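Jamau Workshop Notes: The Two-Arm Table in March

The Jamau project has reached the point at which a written account is of use to the members who share the workshop, and to those readers who have asked how the build is progressing. This entry covers the mounting, the wiring and the first full month of table trials.

The arms were assembled in the rear bay between January and February. Benoît Aubert carried out the mechanical work and Inès Vidal prepared the control software, which is kept under the name Siqueira. Both arms are fixed to a single rail along the near edge of the table. An earlier arrangement, with each arm clamped separately, was abandoned after the left clamp shifted during a long run and the calibration had to be repeated twice in one evening.

Cable routing took longer than planned. The first set of cables was too short to permit full rotation at the wrist, and the replacements were cut with additional slack. Members are asked not to tie this slack back against the rail. It is required when the arms cross toward the middle of the table, and a tight cable will trip the joint limit before the arm reaches its target.

The task chosen for the spring is the clearing of a table after a meal. It was proposed by Colette Masson on the grounds that it combines rigid items, which the grippers handle well, with food, which they do not. Each run begins from a different arrangement of dishes and food, and the operator records the result before anything is touched by hand. 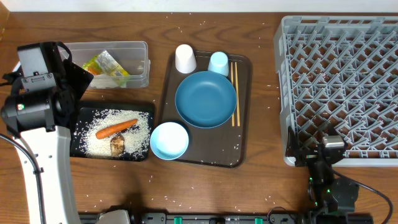 Rice has proved to be the most demanding material in the trials. A single grain is too small for the gripper to pick up with any consistency, and a closing gripper tends to push a pile outward. Raphaël Le Goff has suggested a scoop attachment for the left arm, and a first version is being drawn. Until it is fitted, grains left on the table are not scored against a run.

A total of 384 runs had been logged at the close of the month. Of these, 225 were recorded as complete, meaning that every dish and utensil had reached its assigned place. The most frequent cause of failure was chopsticks, which roll when one of the pair is lifted and the other is not. Cups were seldom a difficulty once the approach height had been corrected in the Siqueira settings.

Cleaning after each session remains the duty of the operator. The joints are to be brushed before power is removed, and the rail fittings checked for grains. Compressed air is not to be used near the grippers.

The next entry will report on the scoop and on the revised wrist calibration. Members wishing to reserve the table in April should write to Annick Riviere, who keeps the bay schedule.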